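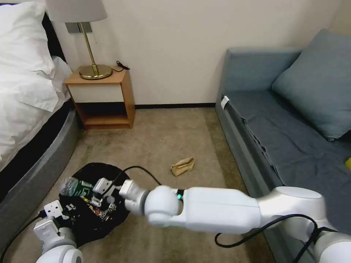 *Bedroom with a sofa, before the floor is cleared*

## Ten-minute bedroom reset

Start with the floor. A paper bag goes in the recycling, and any cloth lying on the carpet gets shaken out and put in the wash or folded away. Vacuum after that, not before.

**Bed.** Pull the white bedding flat from the foot end, then shake the pillow and lay it down. With a padded frame, run the brush attachment along the edge once every 2 weeks — dust sits where the mattress meets it.

**Nightstand.** Lift the lamp and wipe under the base. Use a dry cloth on brass. Coil spare cord and tie it at the back. The open shelf can stay empty or hold one book.

**Sofa.** Take the throw off, shake it outside and fold it in thirds. Check the seat for small stuff before the cushion goes back. A 50 x 70 inch throw folded this way fits over most armrests.

Low-pile carpet: go over it slowly in both directions.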